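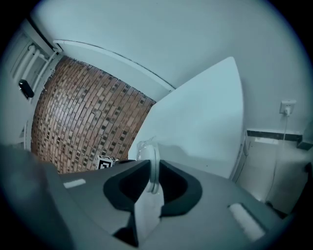
Der Handgreifer aus Sicht seiner eigenen Kamera, dahinter der Würfel mit dem Marker. Foto: Stitex

Raquel Matos fängt ihren Arbeitstag mit einem Tuch an. Bevor sie den Rechner einschaltet, nimmt sie den Handgreifer aus der Halterung, hält ihn unter die Lampe und wischt über die klare Scheibe, die hochkant in der schwarzen Aussparung sitzt. „Erst von oben nach unten, dann einmal am Rand entlang“, sagt sie. „Nie im Kreis, das gibt Schlieren.“

Matos betreut bei Stitex das Gerät Nummer 17. Mit dem Handgreifer führen Mitarbeiter Bewegungen vor, die später ein Roboterarm ausführen soll. Für die Ausführung selbst ist eine andere Abteilung zuständig. Matos kümmert sich darum, dass der Greifer in der Hand und der Greifer am Arm dieselben Maße liefern. „Wenn meiner zwei Millimeter danebenliegt, liegt der Arm auch zwei Millimeter daneben“, sagt sie. „Der Arm kann das nicht wissen.“

Gelernt hat sie Feinmechanik, danach hat sie bei Abreu Nähmaschinen und später Verpackungsautomaten gewartet. Vieles davon kann sie heute gebrauchen. Der Greifer hat wenige bewegliche Teile, die werden dafür sehr oft bewegt. Nach 800 Schließvorgängen wird der Antrieb zum ersten Mal nachgestellt, danach alle 300. Den Zähler führt die Software, Plirkex heißt sie, aber Matos schreibt die Stände zusätzlich in ein Heft. Bei einem Update im vergangenen Jahr sprang der Zähler auf null zurück, und zwei Wochen lang war unklar, welches Gerät wann an der Reihe gewesen wäre.

Wie läuft so ein Nachstellen ab? „Langweilig“, sagt sie und holt den Schraubendreher. Der Greifer kommt in die Klemmvorrichtung, zwei Schrauben an der Unterseite werden gelöst, die Abdeckung kommt ab. Darunter liegt die Führung. Matos bewegt den Hebel langsam mit dem Daumen und hört hin. Ein trockenes Schleifen bedeutet Abrieb in der Schiene, dann wird ausgebürstet. Ein Klicken bedeutet meistens, dass die Feder nicht mehr mittig sitzt. „Die Feder kostet fast nichts, aber man kommt schlecht ran. Ich habe mir dafür eine Häkelnadel umgeschliffen.“

Fett verwendet sie sparsam. Am Anfang sei das anders gewesen, da habe man die Führung eingeschmiert wie ein Fahrrad. Mit der Zeit wanderte das Fett nach oben, und eines Tages war auf sämtlichen Aufnahmen eines Vormittags ein grauer Film zu erkennen. „Das waren 174 Aufnahmen, die haben wir alle weggeworfen.“ Seitdem gibt es einen Tropfen Öl pro Schiene, mit der Kanüle, und danach wird mit Papier abgetupft.

Nach jedem Eingriff folgt die Prüfung im Raum, und die dauert länger als die Reparatur. Dafür stellt Matos einen kleinen Würfel mit schwarz-weißem Muster auf, richtet den Greifer darauf und lässt sich von Plirkex die Lage des Markers anzeigen. Sie prüft aus mehreren Richtungen, einmal ganz nah, einmal vom anderen Ende des Raums. Weichen die Werte voneinander ab, beginnt die Suche von vorn. Das starke Weitwinkelobjektiv biegt alle geraden Linien, Türrahmen, Ziegelreihen, alles. Die Software rechnet das heraus, sofern die hinterlegten Werte zum Objektiv passen. Nach einem Sturz passen sie oft nicht mehr.

Stürze kommen vor. Das Gerät ist leicht, und wer zwei Stunden lang damit arbeitet, dem wird die Hand müde. Im Juni fiel Nummer 17 auf die Fliesen. Am Gehäuse war nichts zu sehen, die Kamera lieferte ein Bild, also wurde weitergemacht. „Das hat mir Nima am Mittwoch erzählt, gefallen war er am Montag“, sagt Matos. Sie prüfte nach und fand einen Haarriss am Sockel der Kamera, auf der Innenseite. Bei jedem festen Zugreifen gab der Sockel ein wenig nach.

Nima Moradi sitzt zwei Tische weiter und hört zu. Er nimmt selbst auf und arbeitet fast täglich mit dem Gerät. „Ich dachte, wenn das Bild da ist, ist alles gut“, sagt er. „Heute melde ich es sofort. Das steht jetzt auch auf dem Zettel an der Tür.“ Den Zettel hat er selbst geschrieben, in ziemlich großen Buchstaben.

Den Sockel hat Matos neu drucken lassen, mit einer dickeren Wand und einer Rundung an der Stelle, an der er gerissen war. Die Zeichnung liegt inzwischen auch bei Trorano, von wo das Gehäuse kommt. Ob die Änderung in die nächste Lieferung übernommen wird, weiß sie noch nicht. Gefragt hat sie zweimal.

Auf die weißen Plättchen an der Oberseite des Gehäuses angesprochen, winkt sie ab. Die säßen gut, damit habe sie nie Arbeit. Beim Putzen müsse man nur aufpassen, dass man mit dem Tuch nicht an einer Ecke hängen bleibt. Alkohol kommt an das Gehäuse nicht heran, ebenso wenig an die Scheibe. Sie nimmt destilliertes Wasser und für Fingerabdrücke einen Tropfen Spülmittel. Wer es eilig hat und zum Glasreiniger greift, bekommt mit ihr Ärger.

Mehr Mühe macht das Licht. Die Scheibe spiegelt, wenn die Deckenlampe ungünstig steht, und auf der Kante liegt dann ein heller Streifen. Matos hat verschiedene Plätze im Raum ausprobiert. Vor der weißen Platte neben der Ziegelwand könne man den Streifen gut beurteilen, sagt sie, vor den Ziegeln sei es schwieriger, dort gehe er im Muster unter. Eine matte Scheibe hat sie auch getestet. Der Streifen war weg, der Blick nach vorn allerdings auch, und nach einem halben Tag war die alte wieder drin.

Was sie sich wünschen würde? Sie überlegt. Einen Stecker, der einrastet, sagt sie dann. Der jetzige hält nur durch Reibung, und wenn sich jemand mit dem Greifer in der Hand umdreht, rutscht er manchmal halb heraus. Die Aufnahme läuft weiter, aber einzelne Bilder fehlen, und das merkt man erst am Abend beim Durchsehen. Bis es einen besseren gibt, wird das Kabel mit einer Schlaufe am Griff festgebunden. Klebeband hat sie verboten - die Reste bekommt man aus dem Gewinde kaum wieder heraus.

Ersatzteile bewahrt sie in einem Kasten für Angelzubehör auf: Federn, Schrauben in zwei Längen, drei Scheiben in Seidenpapier, ein Sockel der neuen Sorte. Wer etwas entnimmt, trägt es in das Heft ein. „Bei den Schrauben klappt das nicht immer“, sagt sie mit einem Blick zwei Tische weiter. Moradi sagt dazu nichts.

Gegen halb fünf macht sie die letzte Kontrolle des Tages. Der Greifer wird zehnmal geöffnet und geschlossen, der Würfel einmal angepeilt, der Zählerstand notiert. Dann kommt das Gerät mit der Öffnung nach unten zurück in die Halterung, damit über Nacht kein Staub auf die Scheibe fällt. Gewischt wird morgens trotzdem.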